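Closing the loop without the log file: wrist views, planners and replay in Haslam
Speaker notes, Rhydian Beddoe
Slot: 40 minutes including questions. Slides are numbered in the bottom corner, the notes follow the same numbers.

Slide 1. Title
Say name, say group, move on. Prys Hughes wrote most of the replay tool and will take the questions on it at the end.

Slide 2. What the talk covers
The planner, the wrist camera stream and the tool that lets us look at both on one clock. No learning results today. If asked about training, point to the Dostness talk on Friday.

Slide 3. The stack
Haslam is the simulator wrapper. Koltarier is the motion planner. Stukness is the perception node, and it reads only the wrist camera. The three talk over one message bus. Each message carries the simulator step it was made from, and wall time is kept in a separate field. Stress this point. Half of our early bugs came from code that compared the two.

Slide 4. What the wrist camera gives you
The camera sits behind the fingers and moves with them. Both fingers take up a fixed part of every view, so Stukness masks them with geometry from the joint state. The mask is drawn slightly too large on purpose. A mask that is too tight leaves a bright sliver of finger, and the depth step then reads that sliver as a surface very close to the hand. 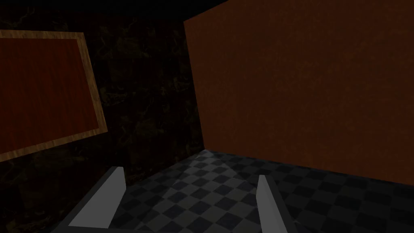 The mask is recomputed when the finger opening changes by more than a set amount, otherwise the last one is reused. This saves time on long moves where the hand stays open. Mention that the threshold is in the config file and that the default is cautious.

Repeating floor patterns are a known problem for feature matching. One tile corner looks much like the next. We keep a prior from forward kinematics and throw out any match that disagrees with it. Pause here for questions on matching, there is usually one.

Slide 5. Planner and perception disagree
Koltarier plans against the map, and the map is only as fresh as the last accepted view. If Stukness rejects 11 views in a row, the planner is told to hold. It does not replan. An earlier version did replan, and it produced long detours round obstacles that were only old noise in the map.

The hold is a soft stop: the velocity limit is ramped down and the current path is kept. When a view is accepted again, the path is checked against the new map and resumed if it is still clear. If it is not clear, the planner starts from the present joint state.

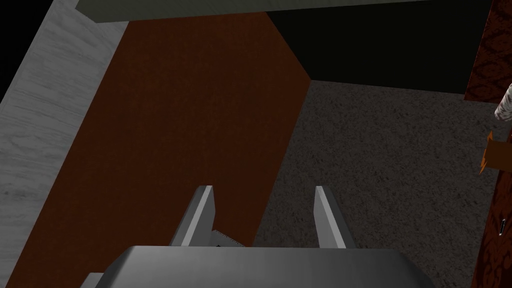

Wrist view with the fingers open and a small white object low between them.

Slide 6. Is it held?
Perception alone is a poor judge of this. An object low in the gap can look the same whether it is gripped or just lying behind the fingers from the camera's side. We use three signals: finger position against command, contact force from the simulator, and motion of the object relative to the hand over a short window. Two of the three must agree before the state machine moves on.

Expect the question of why contact force is allowed at all when a real wrist may not have it. Answer: it can be switched off per run, and then both of the other signals must agree.

Slide 7. Dark regions
Black surfaces and unlit space give the same pixel values. Stukness used to mark both as free, which let the planner put the elbow through furniture. Dark regions are now marked unknown, and unknown costs the planner more than free but less than occupied. The weight took a while to settle. Too high and the arm will not reach into anything enclosed. Too low and we are back where we began.
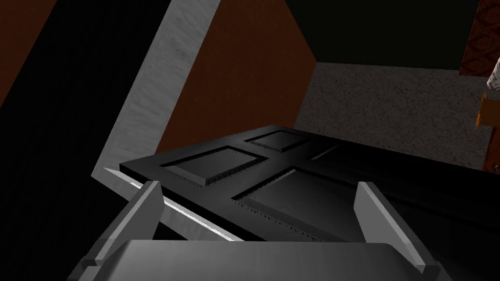 Black panelled door seen from the wrist at a steep angle, with the gray carpet of the next room beyond.

Slide 8. Doors
A door is stored in the map as a plane with a hinge line and an angle. The angle estimate gets worse as the view becomes more oblique, so its variance is scaled by the viewing angle before it is merged. Below a cut-off, the estimate is dropped and the last good one is kept with its variance growing at each step.

Slide 9. Replay
Live demo if the projector behaves, otherwise the recording. Load a run, drag the step slider, show that the view, the mask, the map and the planned path all move together. Then press 2 on the keypad to switch to the planner's own copy of the map. The gap between the two maps is the thing to look at.

The buffer keeps the last 60 steps in memory and reads the rest from disk, so fast dragging will stutter. Drag slowly.

Slide 10. Open items
Mask cost when both fingers move quickly. Hinge lines for sliding doors, which we do not handle. A proper test for the hold logic, at present checked by hand.

Slide 11. Questions
Hand over to Prys for replay. Leave the stack diagram from slide 3 on the screen.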